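Fruit, patience and a very long evening at robot club

I promised myself I would write something after every club session this spring, and here we are in April with two posts to my name. So this one has to make up for the others, and I'm afraid it will wander a bit. Put the kettle on.

For those who don't know us, we are the Drelstead evening robotics club, and our project this term is a fruit sorter. Well, that was the grand title on the form. In everyday words, we want a pair of grippers to pick fruit off a plate and put it back down again without bruising anything. When I first said this to my sister she laughed for quite a while, and then asked whether we had tried using our hands (we have, and that comes into it, as you'll see).

Our way of going about it is to do the picking ourselves first, with hand-held grippers, over and over, and keep the recordings. Those will be what the arm learns from later on. It sounds dull and I had rather expected it to be, but I've come to love it! You start to notice how much you do without thinking. You come at a small fruit from the side, with the jaws turned flat, and let the lower finger slip underneath while the upper one does the pressing. With a bigger one you open wide and come straight down. I must have peeled thousands of oranges in my life and never once thought about any of that.

The target is 400 good picks before we enter the Brinberg student round. We have 78. Khôi Lã keeps the tally and is very strict about what goes in it, so a pick where the fruit rolls, or where you bump its neighbour on the way up, is out. I lost 27 of mine that way in one evening and had to go and stand outside for a minute.

What trips us up most is the crowding. One orange by itself is easy enough, but put it hard up against another and there's nowhere for the second finger to go. My own trick is to start with whatever sits nearest the rim and work inwards. Khôi would sooner begin in the middle, and we've agreed to record it both ways and see which the arm gets on with. The dark, shiny fruits are my favourites to practise on, I think because they show up so well against the white of the plate.

Next session we're back to the kitchen worktop with the same patterned mat, and I shall be bringing plums if the shop has any.
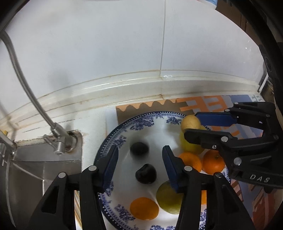

Khôi Lã: I'd keep going from the middle, at least until we reach a hundred. When I start at the rim my wrist ends up at a funny angle for the last few, and those are the ones I keep having to strike off. Happy to be proved wrong though, and yes please to plums.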